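The great bowl clear-out

I emptied the plastics cupboard on Thursday and it took the whole morning, mostly because I kept stopping to decide whether I liked things. Why do we own so many bowls? Léonie says hers are worse (I've seen them, she's right!) and Asif wants the blue ones for his popcorn. I'm keeping the big pink one, no arguments, it's perfect for crisps.

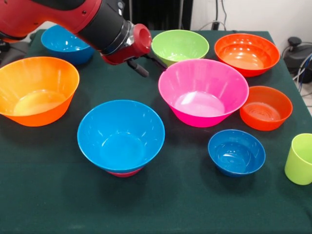 Bowls out on the green cloth, plus one lime green cup.

Lids next week, if I can face them.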